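Pleterau Rey 5 Tackle Shield
Rugby contact training – senior and youth sizes

In stock. Ships from our Mestau warehouse.

The Rey 5 is our mid-weight hit shield. Fifth version. Same shape as the old one, new foam, new handles, better cover. If you've run breakdown drills with the Rey 4 you already know how it holds. If you haven't, read the sizing part first, people order the wrong one all the time.

What's it for
Tackle entry, clear-outs, ruck work, carry and fend, pick and go. One player holds, one or two hit. Not made for scrum practice. Don't stack two and use them as a scrum pad, the seams aren't built for that kind of push and the warranty won't cover it.

What changed from the Rey 4
Foam is now two layers, firm at the back and softer on the strike face. Holder feels less of it in the forearms. Handles moved up a little, so shorter players can get their hips down without the bottom edge catching thier shins. Third strap added across the back for one-arm holding. Cover zips along the base instead of the side. Side zips kept splitting on the last batch – fixed.

Sizes
Senior: 700 mm tall, flat face. For adult and upper high school squads.
Youth: shorter, lighter, narrower grip spacing. For players moving up from tag into contact.
Wedge: senior height with an angled lower half, for low body position at the ruck. Most clubs get a couple of these to go with the flats.

Cover
Coated fabric, welded seams where the hit lands, double stitched everywhere else. Wipes clean. Mud comes off easier if you let it dry and brush it first. No pressure washers. No bleach. Don't leave shields face down on wet grass overnight, the zip end soaks up water and then you've got a heavy shield for a week.

Colors
Navy, black, red, bottle green. Club colors on orders of 15 or more, allow extra time. Printing is one side only, up to two colors. Send the logo as a vector file please, not a phone photo of a jersey. 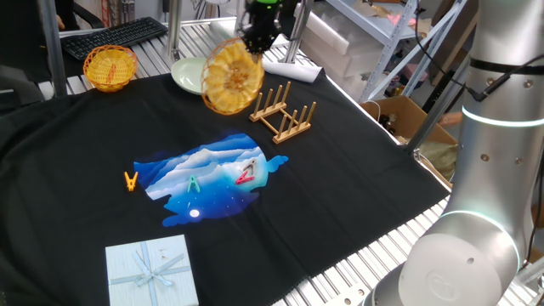 Clothespins in orange, teal-green and pink-red, with a mountain print mat and a light blue gift box.

Handles and straps
Webbing handles with a padded sleeve. Sleeves slide off and can go in the wash, cold, then air dry. Straps adjust with a ladder buckle. Check the buckles before every session, takes a minute. Replacement straps sold in pairs, see the Rey spares page. They fit the Rey 4 too but not the Rey 3 or older.

How to hold it
Shield tight to the body, lead foot forward, knees bent, chin up. Forearm through the top strap, other hand on the side handle. Don't hold it out at arms length. Step back with the hit on lighter drills, stand your ground only when the coach calls for it. Youth holders should be matched for size with the hitter.

Storage
Upright, off the floor, out of direct sun. Five senior shields fit in one Zerna carry bag (sold separately). Don't crush them under the post pads – foam takes a set and won't come back all the way.

Pricing
Single shields, sets of 5, and club packs. Club pack is a mix of flats and wedges, you pick the split at checkout. Orders over 400 ship free to any club or school address. Order total before tax, after any discount.

Warranty
One full season on seams, zips and stitching. Foam not covered once the cover has been cut or opened up. Keep your order number. Claims need a photo of the damage and one of the label inside the zip flap.

Availability
Senior flat and youth: in stock now. Wedge: navy and black only, red and green back soon. Rey 4 covers are nearly gone and we are not making more.

Price list updated July 2023. Bulk quotes by email, put the club name and the sizes you want in the subject line.

Also in this range: Zerna carry bag, Rey spare straps, Rey replacement cover, Pleterau tackle ring.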